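Two Nights at Carroll Lake With a Cooler That Finally Works

I have been meaning to write this one up since we got back, and now that the sleeping bags are aired out and the car no longer smells like campfire, I have run out of excuses. So: food! Specifically, keeping food cold when you camp with a small car and no hookup. I love this topic far more than a grown person should.

For years we did it the bad way. A bargain cooler, two bags of gas station ice, and by the second morning the cheese was floating. I once made pancakes with eggs that had been bobbing around in gray water overnight and I still think about it.

This spring I bought a Gerkora hard cooler, the middle size, and took it up to Carroll Lake for two nights in June. The campground sits past Kulomcombe, 369 miles from our driveway, so it had a full day in a hot trunk before we even put the tent up. When I opened the lid at dinner time the ice blocks still had their corners. I may have yelled a little.

Now, the cooler did some of that work, but a lot of it was packing, and packing is free. I froze four big yogurt tubs of water in the days before we left and stood them along the bottom. Then meat, frozen solid and double bagged. Then a folded towel, and on top of that the things we grab all day long (butter, lunch stuff, the good mustard). Drinks went in the old bad cooler, which turns out to be a perfectly fine drinks cooler! People are in and out of the drinks every ten minutes, and it makes such a difference to keep all that lid opening away from the chicken.

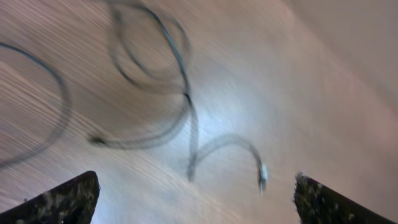

The other thing I changed was chilling the cooler the night before. I put a sacrificial bag of ice in it after supper, left it shut in the kitchen, and dumped it in the morning before loading up. It felt silly while I was doing it. I will be doing it every single time from now on.

We cooked on the little Leso two-burner, same as last year. It lights on the first click, it simmers without scorching, and it packs flat behind the passenger seat. First night was foil potatoes and sausages. Second night was chicken thighs with peppers, and they were still icy in the middle when I pulled them out, so dinner ran late and we ate by headlamp with moths in everything. Best meal of the trip.

Complaints? A couple. The cooler is heavy — I can carry it empty, but full it takes both of us and some grunting. The drain plug is stiff and sits so low that you have to prop up the far end to get the last of the water out. And a bigger one would have eaten the whole trunk, so measure yours before you fall for anything in the store.

I paid a little over $100 on sale, and with all the ice I didn't buy on this trip I feel pretty good about it.

Next up is the Kulomcombe side of the lake in September, where the walk-in sites are. I hear it's a steep path down from the parking lot, so I'm already looking at carts with decent wheels. If you have one you like, leave it in the comments!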